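Stacking and Sorting Sessions Resume in the Saarinen Room

The Prornerach Learning Center is pleased to announce that the block-stacking sessions will resume in June in the Saarinen Room on the second floor. Sessions are held every Sunday at 2 in the afternoon and are open to all registered members. No experience is required, and there is no charge for materials.

Members who attended in the spring will find several changes. The mixed sets have been retired in favor of plain cubes of a single size and a single color. The program coordinator, Lucero Puma, recommended this change after the spring review. With colored blocks, many participants sorted by color first and gave little attention to placement. With plain cubes, the work is in the placing: bringing one cube squarely over another, lowering it without a push, and letting go cleanly.

The tables have also been changed. The patterned covers have been removed, and all stacking now takes place on bare white tabletops, which make a dark cube much easier to judge at the edges. Participants may notice small marks drawn by hand on some of the surfaces. These should be left in place and should not be wiped off at the end of a session. Cleaning cloths for the cubes are kept in the Verier cabinet, second drawer.

The center now holds 700 cubes, of which 510 are available for use in the room. The remainder are reserved for the lending shelf and may be borrowed for two weeks at a time. Borrowers are asked to return cubes in the bag in which they were issued - loose cubes left at the front desk cannot be credited to an account. Scuffed cubes remain in use. A cube with a chipped corner should be handed to the session leader, as it will not sit level in a tower.

New participants begin with two cubes and proceed to a third when they are ready. There is no fixed schedule for this. The practice sheet, available in large print on request, gives the suggested order of exercises.
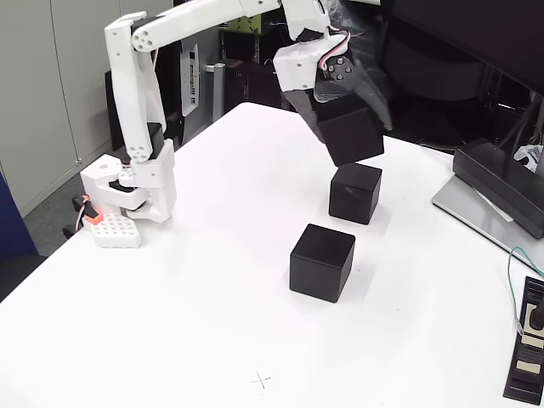
Duván Ñahui writes that the third cube is harder than the sheet suggests, and that a small error in the second will show itself only when the next one goes on. He asks whether the sheet might include an exercise in straightening a stack of two before adding to it. The suggestion has been accepted, and a revised sheet will be available at the first June session.

Registration is at the front desk or by telephone, extension 200. Places are assigned in the order in which requests are received.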